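Automation and Everyday Work, handout 11
Can it do the chores yet?
3 comments | 27 shares

Last time we ended on the washing-up, with opinion divided. Today we go down to the shop floor, where the chores are duller, the lighting is better and somebody is paying.

Start with the old rule of thumb: a robot is good at a job in proportion to how boring you can make the room. Welding a car door 2000 times is easy if the door always turns up in the same place. Folding one towel is hard, for towels have no manners. Most household work is towels.

Taking old computers apart sits somewhere between the two. The parts are stiff and come in known sizes, so far so good. But cables flop, clips hide, and every maker had its own idea of where things should go. A person with a screwdriver copes with this while thinking about lunch.
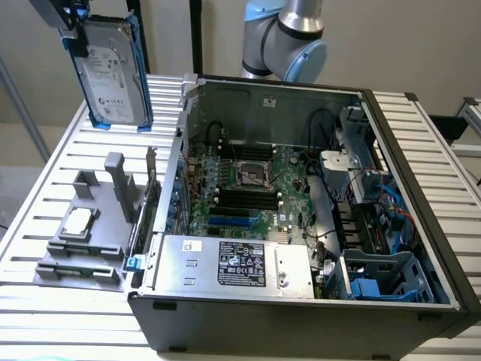
One commenter on last year's notes, signing off as Pelleck, objected that we grade these machines on the wrong thing: pulling a drive out is the easy half, and the test should be whether it can put one back in, in a case it has never met, with a cable lying across the bay. I think that is fair, and I have stolen it for question 2.

Note how much help the machine usually gets. The case is laid flat and opened up for it. Parts have a fixture to sit in. A drive in a plastic caddy is far kinder to grip than a bare one. All of this is sensible engineering, and all of it is a chore that a human did first - remember that when you read a sales sheet promising "hands-free" anything.

For the seminar, please think about:

1. Pick one job at home that takes you under a minute. List every moment when you feel your way instead of looking.
2. Taking apart or putting together: which would you automate first, and who tidies up after it fails?
3. A robot gets it right 50 times in a row. Would you leave it alone with your own computer? With your grandmother's china?

Bring the August reading. Yes, all of it.

Related handouts
Roltell and the dishwasher problem
Why grippers hate cables
Tomar: a warehouse with the lights off
Kustach and the sock drawer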